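Week 3 – Comparing Grippers
Notes for the lab section, Nermin Başaran

Reading the vendor sheets

You have two data sheets, one for the Somstead parallel gripper and one for the Drallgate. Both promise "reliable grasping of everyday items." Neither sheet names the items. Drallgate quotes 3,000 cycles between services but leaves out the load, so treat that figure as advertising until you find a test report behind it.

What to ask of a fingertip

Soft goods are where most claims fall apart. A rigid finger that does well on blocks may pinch a single layer of cloth and drop the rest. Look at the shape of the tip and the width of the opening before you look at the force rating. Then look at what the wrist camera gets to see past the fingers – a target hidden behind a tip is a target you are guessing at.

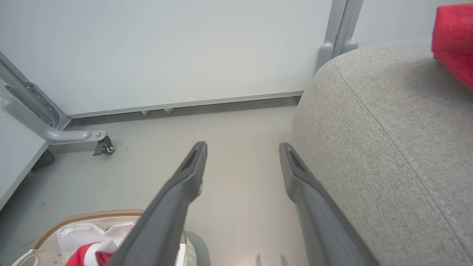 Running your own comparison

1. Pick 11 objects, and at least 3 of them must be fabric.
2. Do 40 attempts per gripper, same objects, same start pose.
3. Write down every failure, including the ones you think were your fault.
4. Keep the controller settings fixed. Matić's August report changed them halfway through and its ranking is worth very little.

A difference of one or two grasps means nothing at this sample size. Say so in your write-up.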